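Clurnus : payer la pince ou payer les gens ?

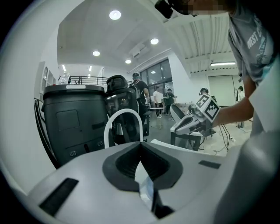 Drarkard vend donc son kit Clurnus par abonnement, deux pinces à main, le logiciel, et 1000 euros par mois si on prend l'assistance. Mille. Pour du plastique moulé et un abonnement, diront les mauvaises langues, dont moi jusqu'à la semaine dernière. Sauf que le plastique est bien dessiné, je le reconnais : l'encoche en V creusée sur le dessus, la coque gris pâle sans arête, et le cube blanc à motifs noirs monté sur la pince, gros, bien visible. Kevin Ó Dubhghaill, qui m'a prêté le sien, trouve ce cube ridicule. Moi non. Un repère qu'on voit, on pense à le nettoyer.

Le problème est ailleurs. La brochure promet 100 démonstrations à l'heure. Bon. Peut-être avec un opérateur reposé, une tâche idiote et personne qui parle à côté. Moi, 7 pour les premières dix minutes, et le poignet qui tire déja. Áine Quinlan fait mieux, elle a l'habitude, mais elle refuse les séances de plus d'une heure et elle a raison. Où est-ce écrit dans le devis ? Nulle part.

Et c'est ça qui m'agace. On facture l'outil, on oublie le bras. Chez Prorkov au moins, le contrat prévoit des pauses et des gens formés, c'est plus cher au départ, moins joli aussi, la poignée glisse. Mais quelqu'un y a pensé aux mains.

Mon avis, vite fait : prenez le kit seul, sans l'assistance, 80 pages de manuel en anglais mais lisibles. Mettez la différence dans les heures des opérateurs. Un petit labo qui fait l'inverse aura du beau matériel et des données baclées.

Drarkard annonce une version allégée pour novembre. J'ai demandé le poids. Pas de réponse pour l'instant.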